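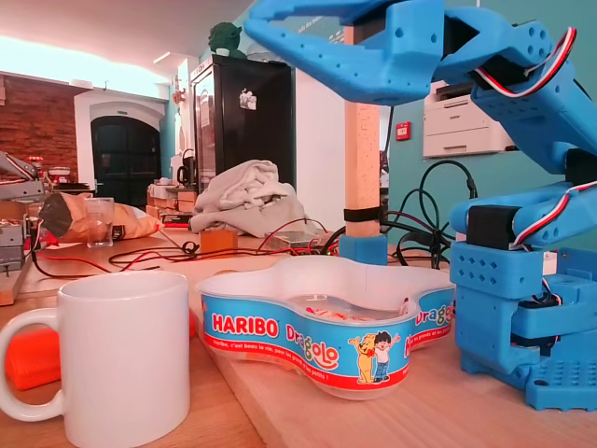 What is a container for? A container holds a number of things together, keeps them clean and fit to use, and lets us carry them or pass them round without handling every one.

Chapter 6
Tubs, Mugs and Bowls: Containers on the Table

You have been using containers since before you could talk, so it may seem a little odd to give them a whole chapter. Please bear with us! In the last chapter we looked at cupboards and shelves, the big pieces of storage that stay where they are put, and now we come to the small ones that travel - from shop to kitchen, from kitchen to table, and in time to the recycling or the back of a drawer. Most homes have far more of them than the people living there would guess.

We shall start with sweets, because almost everyone has an opinion on them. Sweets are small and there are a great many of them, and left to themselves they roll under things. A shop in the old days solved this with a big jar and a paper bag. Today the sweets often come in a tub that does the work of both, and that is meant to go straight on the table. If the tub is a pleasing shape, so much the better, and people will very likely leave it out when there are visitors. Wrapped sweets have a container of their own as well, a twist of paper each, so a bowl of them is really a container full of containers.
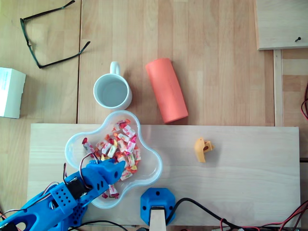

Diane Marchand, writing to us after the first edition, felt that we had been unfair to bowls. A bowl, she said, is the friendliest thing you can put in the middle of a table, because it has no front and no back and everyone sitting there has the same chance at it, and she would rather have one good bowl than 80 lidded boxes. We think she has a point, and the section on open containers is a good deal longer this time as a result.

Open containers invite people in. Closed ones keep the air, the dust and the cat out. A great deal of what follows comes down to choosing between those two, and you will find that most households in our Gulammont survey (the full tables are on page 108) kept some of each and moved food from one to the other as the day went on, often without thinking about it at all.
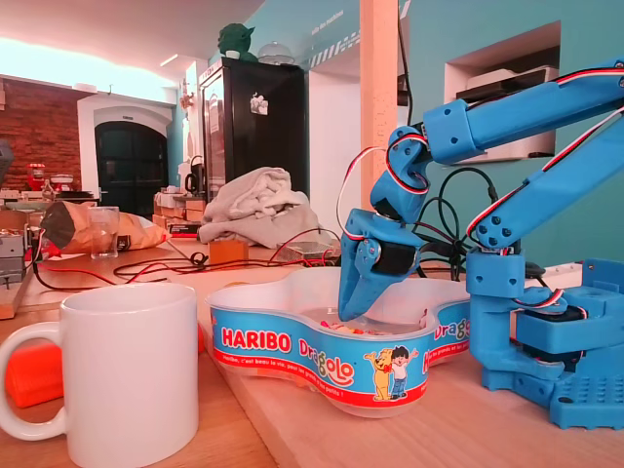
Then there is the matter of what a container says. A mug may be perfectly plain, and we still know from its handle how to pick it up and from its size that it is meant for one person. A tub from a shop has more to tell us. It carries the maker's name, as Haribo's does, and the name of the sweets, and very often a cheerful line or two and a cartoon character for the children. Printing of this kind has to be read from across a room, and in section 6.3 we shall ask you to walk backwards from a label until you can't make it out any more. Do mind the furniture.

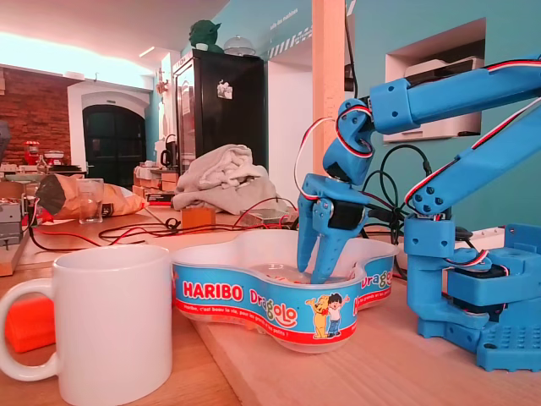 Shape matters too, and it is easily overlooked. Round tubs are simple to wipe out, square ones pack neatly side by side, and a lobed one, with its curves and hollows, gives your fingers something to hold but leaves gaps on the shelf. Before you read on, choose three containers at home and put them together on a table. Write down what each one holds, how you would open it, and whether you could tell what was inside with the lid on. Keep your notes by you, as you will need them for the exercise at the end of section 6.1.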